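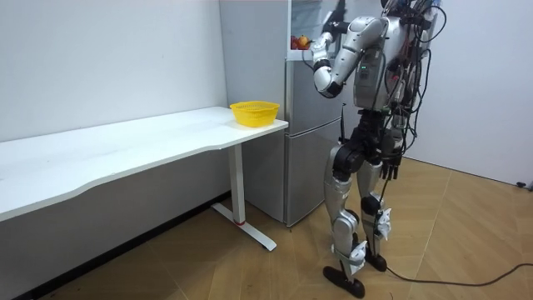

Tisch und gelber Korb neben dem Kühlschrank in der Gemeinschaftsküche

Häufige Fragen zur Küche im Haus Salereo

Wofür ist der gelbe Korb?
Für Obst und Gemüse, das aus dem Kühlschrank kommt oder hineinsoll. Bitte keine Post, keine Schlüssel und kein Geschirr hineinlegen.

Wie wird der Korb gereinigt?
Mit warmem Wasser und etwas Spülmittel. In den kleinen Löchern unter dem Rand setzt sich gern Erde fest – dafür liegt eine Bürste in der Spüle.

Darf ich heiße Töpfe auf den weißen Tisch stellen?
Nein. Untersetzer liegen in der Schublade neben dem Herd.

Die Tischplatte hat Schlieren. Was hilft?
Ein feuchtes Tuch reicht meistens. Scheuermilch bitte nicht verwenden. Leichte Gebrauchsspuren müssen nicht gemeldet werden.

Kann ich den Tisch verschieben?
Ja, aber zu zweit und angehoben. Danach kommt er wieder an die Wand neben den Kühlschrank.

Wie lange darf Gemüse im Kühlschrank bleiben?
Höchstens 8 Tage. Angeschnittenes bitte abdecken und nach 2 Tagen verbrauchen. Im März wird das Gerät komplett ausgeräumt und ausgewischt.

An wen wende ich mich bei einem Defekt?
An die Hausverwaltung Prardale, Durchwahl 457.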